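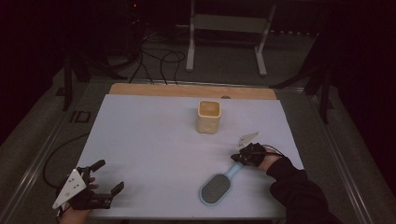 Two hands before one robot
Notes for my talk at the Tarnport workshop evening, February 2020

Speak slowly. Glass of water on the left. The microphone does not like when I turn my head.

Opening

Good evening. My project has the name Pukum. It is a pair of grippers that a person wears on the hands, and with these grippers the person does small jobs on a table while everything is recorded. Later, the recordings shall teach a robot arm with the same fingers. The arm is not built yet. I say this at the beginning, so that you do not wait for it during the whole talk.

Some of you have seen me at the table behind the curtain and asked what I am doing there with a hairbrush. Tonight I try to answer in good order: the fingers first, then the table, then the recording, and at the end the mistakes, of which I have plenty.

(Ask who has built a gripper of any kind. If many hands go up, make the next part short.)

Why the hands come first

My first plan, in the winter before last, was to build the arm and move it with a joystick. I made half of the arm and then I tried the joystick on a borrowed small crane model. To pick up a cup took me so long that I became angry at the cup. A person with a tool on the hand needs a few seconds for the same thing, and the movement is also more beautiful. It does not stop at each corner.

So I turned the order around. The gripper is the part which touches the world, and it must be the same for the person and for the later arm. If I build it well for the hand, I can put it on the arm afterwards with another bracket. The bracket exists as a drawing.

The fingers

The jaws are printed in black plastic. I have tried three shapes. The first was long and thin and looked elegant, but it bent when I pressed on something heavy. The second had rubber glued on it and the rubber came off in summer. The third shape is shorter, with squared tips and rounded edges, and with holes for screws so that the tip can be changed without taking the whole linkage apart. I advise everyone to make the tip changeable from the first day. I did not, and I printed the whole finger again each time.

The linkage is like scissors. When the fingers of my hand close, the arms move together and the jaws come to meet. In the first version the plastic arms turned directly on the screws. It worked for a week. Then the holes became oval, and the jaws closed a little crooked, one higher than the other. With the eye you hardly see it, but a thin thing such as a card slips out.

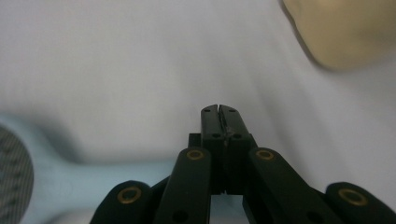 Now there are brass rings in the pivots. I ordered them from a small shop named Trịnh, which sells parts for sewing machines and for old printers, and I pressed them in with the bench vise and a piece of wood in between. Please do not use a hammer for this. I used a hammer on the first one and the arm split along the print layers.

How tight must the ring sit? I made the hole a little too small and then opened it with a reamer by hand, a half turn, then try, then again a half turn. It is slow work, but it forgives you more than a drill does. When the ring goes in with firm pressure from the vise and does not fall out when I shake the arm, I am content.

After this I closed and opened one gripper 3000 times, over several evenings, while listening to the radio. The jaws still met along the whole seam. I do not call this a scientific test. My hand was tired and maybe I was not equally strong at the end. But with the old version, I could feel the play much earlier.

Small dirt in the seam is a different matter. Pieces of tape, dust from the print, fibers from cloth, all of it likes to go between the jaws. The effect is that the gripper believes it is closed and it is not quite closed. I keep an old toothbrush next to the table and I clean the seam before each session. When I forget, I see it later in the numbers as a small step.

(Here pass around the old finger with the oval hole. Also the split arm. Ask to get them back, last time one stayed in somebody's pocket.)

Weight

One gripper weighs 481 grams with the strap and without the cable. For the first ten minutes this feels like nothing. Afterwards you feel it in the thumb and below the elbow. I work in blocks of 25 minutes and then I take them off, also when it goes well. Especially then, since I become greedy and want one more.

The strap goes over the back of the hand. In the beginning I had it on the wrist, as a watch, and the gripper could roll to the side. Then the recording says that the hand turned, although only the strap turned. With the strap over the back of the hand it sits more honestly. It is also easier to put on the first one than the second one, as you can imagine, because now you have only a gripper to help you. I put on the left, then I hold the right strap with my teeth. If someone here has a better closure, I am happy to hear it.

The marker plates

On each gripper is a white plate with small black dots. The cameras find the dots, and the computer calculates where the plate is and in which direction it looks. I first had the plate flat on the back of the gripper. It disappeared from view each time I turned my hand to lay something down, and this is exactly the moment which interests me. Now it stands at an angle.

The plates must be matte. My first ones were cut from a shiny cover of a folder, and the ceiling lamp made a white spot which ate two dots. I also learned to measure the distance between the dots after printing and not to trust the file. My home printer makes everything a little smaller and does not tell me.

The table

The frame around the table is from metal profiles that I bought used in Skarkholm, out of a shop that was closing. I brought them home on the train in August, in a ski bag, and it was the hottest day. The table stands inside the frame and the cameras can be fixed to it without touching the table top. This separation was worth all the trouble. Before, when I put down an object with some force, the camera trembled too.

The surface is pale. I have tried green and I have tried the bare wood. On wood, the computer took the grain for edges. On a pale surface the dark jaws are easy to find, and so are most objects, except the white ones, obviously.

Around the table I keep the light low, and the dark curtain helps against reflections from the window. People say it looks like a small theater. I do not mind it.

The cables are my weak point. They run from the grippers to the side and then over the floor. Twice I stepped on one and pulled my own hand down. I now leave a wide loop at each hand, so that the movement does not feel the cable. For the floor I have no good solution, I only promise to tape them when there are visitors.

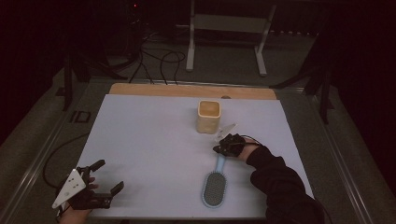

The jobs

I keep the jobs simple. Take the brush by the handle, lift it, lay it down in another direction. Move the cup to another place. Take the brush with the right and hold the cup with the left. The objects come from my bathroom and my kitchen, and I chose them for practical reasons: a brush has a heavy end and a light end, and it wants to turn in the jaws. If you take it in the wrong place, the head goes down and you learn something about your grip.

A square cup with rounded corners is also a good teacher. It can be held on the flat sides, and if you come a little diagonal, it rotates into the jaws by itself. With a round glass you do not get this help.

One job is one recording. I begin with both hands in the air over the table, I do the job, and I end with both hands in the air again. If I make a mistake, I do not stop. I correct it and continue, and I write a note afterwards. In the early weeks I deleted all the bad ones. Today I regret it, as a robot will also make mistakes and it should have seen how one gets out of them.

Up to last Sunday I have 1606 recordings. It sounds like much. Many of them are nearly the same, and with the left hand I am far behind, as I am right-handed and lazy.

(Check the time. If less than ten minutes are left, go directly to the mistakes.)

Mistakes, in the order in which they cost me

I did not write down which version of the finger I used. For a whole month the recordings are mixed between the second shape and the third shape, and I can separate them only by looking. Write the version on the part with a paint pen, and write it in the file name.

The clocks of the two grippers were not the same. The left one was late by a small amount, and it grew during the session. In the replay the left hand opened after the cup had already moved. I now tap both grippers together at the start of each block, and I use the tap to line them up.

I bought good screws and cheap nuts. Buy good nuts.

I tried to improve the fingers and the software in the same week. When something became worse, I could not say which one was guilty.

What I need from you

I look for a person who knows motor drivers for the arm, and for another person with smaller hands than mine who would wear the grippers for one evening. All my straps are made for my hand, and so are all my distances. Tea is provided.

The drawings for the linkage are on the shared drive, in the folder Pukum. The strap is missing there, I will add it this week.

Questions

If they ask about the price: the prints are cheap, the profiles were used, the cameras are the expensive part. If they ask when the arm will be ready: after the summer, and I do not say which summer. If they want to try the grippers, only after the talk, one person at a time, and rings and watches off first.

Switch off the lamp behind the curtain before going home.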